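Round table or rectangular for a small eat-in kitchen?
Forum: Kitchens and Dining – 3186 views

gatch_kitchen
We're closing on a house in June and the kitchen has a breakfast area that sits between the back door and the fridge. Right now the sellers have a rectangular table in there and you have to turn sideways to get past the corner with groceries. We want a table that seats four every day and six when my in-laws come.

I've narrowed it down to the Bostach, which is rectangular with a leaf, and the Allach, which is round with a pedestal. Both are under 500 dollars. My husband wants rectangular because it can go against the wall. I'm leaning round. Does anyone have a round table in a tight spot and regret it?

plumline
Round, no question. We went from a rectangle to a 42 inch round and got our walkway back. Bruised hips stopped too. Pedestal base if you can, because you can squeeze in an extra chair without anybody straddling a leg.

tessellate77
I'll go the other way. A round table can't be pushed against a wall without wasting the space behind it. If your husband's plan is to park it against the wall on weekdays and pull it out for company, he's right and the rectangle wins. Seating six at a 42 inch round is also not comfortable. Four is fine. Five is friendly. Six means plates touching.

plumline
Six at ours is tight, I'll give you that. But it happens twice a year for us. I wouldn't buy a table for two dinners.

tessellate77
She said in-laws. Some in-laws come every weekend.

gatch_kitchen
They come about once a month. They live an hour away and usually stay for lunch and leave before dark. So it's a real consideration but it isn't daily.

Distance from the wall to the fridge door when it's open is what worries me most. I taped out both shapes on the floor of our apartment and the round one felt better to walk past, but tape on a floor doesn't have chairs.

oldbrassknob
Tape out the chairs too. Allow 3 feet from the table edge to whatever is behind it if people need to walk through while someone is seated. You can cheat that on the wall side where nobody walks. Most people measure the table, forget the chairs, and end up returning the whole set.

Also look into ovals. They get overlooked. You get the soft ends on the traffic side and nearly the seating of a rectangle. Bimetia used to have one with a dark top and we've had it six years. The leaf sticks in humid weather but otherwise no complaints.

Something else to think about is finish. Ours is matte and dark and I like how it looks, and there's no glare from the window in the morning. A bright plastic basket looks good on it, and the curve of the edge is gentle.

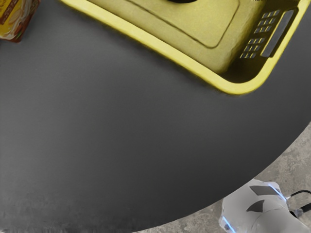
marrowfat says dark matte tops are a mistake with kids or a dog, because every crumb and dried milk ring shows up on them, and that a medium wood tone hides far more.

oldbrassknob
Crumbs show, yes. I wipe it after meals, same as I would any table. Scratches show less than they did on our old glossy one, so I call it even.

marrowfat
Mine was charcoal and I could write my name in the dust by lunchtime. We live on a gravel road, so maybe that's just us. I sold it after a year and got oak.

gatch_kitchen
We have a dog and a gravel driveway, so that's useful. I hadn't thought about color at all.

The oval idea is interesting. Does anyone know how an oval does with a bench on one side? We already own a bench and I'd like to keep it.

tessellate77
Badly. A straight bench on a curved side leaves the people at the ends reaching for their food. Benches go with rectangles. One more vote for the Bostach.

oldbrassknob
Depends how much curve. Some ovals are nearly straight down the long sides. Ours isn't, and a bench would look odd with it. Bring the bench measurement to the store.

plumline
Put the bench by the back door for taking shoes off and buy chairs. We did that and it gets more use than it ever did at the table.

gatch_kitchen
That could work, there's a blank wall next to the door.

Plan for now – I'm going to the Gatchalian showroom (no relation, I get asked) to sit at the round and see if they carry an oval in something lighter. If six chairs don't fit at either one I'll let my husband have his rectangle. Will post measurements once we have the keys.

tessellate77
Measure the fridge door with the drawers pulled out too. The drawers on ours need more room than the door does.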